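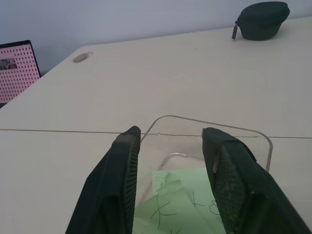
I went over to Skaltero on Saturday morning to talk packing with the woman who runs the gift counter at Cinau, and I'd barely sat down before she was telling me about paper. "Everybody folds it!" she said. "Please don't fold it. Scrunch it, drop it in, let it do what it wants." She likes a clear box with pale green paper in the bottom (me too, now), and she won't hear a word about shredded filling. "I had that in my carpet for almost 7 months."

I asked how she got started. A cousin's wedding, she told me, 13 boxes on a kitchen table and no plan whatsoever. These days she keeps a shelf of see-through containers, all with rounded corners. "Sharp ones snag the paper, and then you're cross before you've put the soap in."

And the boxes people bring back? She takes them, wipes them out and fills them again. "Two dollars off the next one," she said, already reaching for another sheet.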